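The arm at Petrenko's had been given the easy job, and it was Wendy Rowbotham's easy job.

For eleven years she had sorted sample blocks for the Welach catalogue, and she could do a full tray while discussing her sister's divorce. Now she sat on a stool beside a blue pegboard with a clipboard, and wrote down what the arm did instead. Her new title was Process Partner. It came with a lanyard.

"It only has to push them together by colour," said Fitzgerald Brannigan, who had come down from the second floor to watch. "Red with red and so on. A child could do it."

"A child would want paying," said Wendy.

The arm lowered its black rod and thought. It had been thinking since October. Vidgate, who sold it, called this planning, and charged for it by the month. 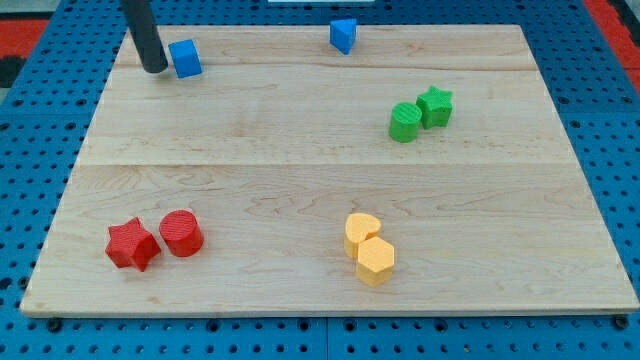

"Where's it going now?" said Fitzgerald.

"The blue cube. It likes the blue cube."

"It doesn't like things, Wendy."

"You've not sat with it."

She had, for 332 hours by the clipboard, and she had opinions. It was sound on stars. It fussed over hearts. If you coughed it carried on regardless, which was more than could be said for Fitzgerald, who had a cold and was making the most of it.

He asked what the target was. She told him 180 trays a week. He asked what she used to do by hand, and she turned back to the first page and showed him, because she had written it there in November ink, large, with a box round it. It said 796.

Fitzgerald looked at the box for some time.

"But it can work nights," he said.

"It can. I can't, so it doesn't. Somebody has to press the green button when it stops, and that's in the agreement." She had read the agreement. It was one of the things she had time for now, along with a correspondence course in Welsh and most of a cardigan.

"Upstairs are very pleased with it," he said, less firmly.

"So am I. My wrists haven't felt this good in years."

The rod crept forward a little and stopped. A small chime sounded. Wendy put down her knitting, pressed the button and made a tick on the sheet.

"What was that?" said Fitzgerald.

"It wanted to know if it was doing all right."

"And what did you tell it?"

"I said yes. Have you had your review yet?"

He hadn't. It was at three, with a new system from Drondidance that asked the questions itself and didn't, he'd heard, leave gaps for you to talk in. He pulled the other stool over and sat down.

"Does it mind being watched?" he said.

"Pass me that wool," said Wendy.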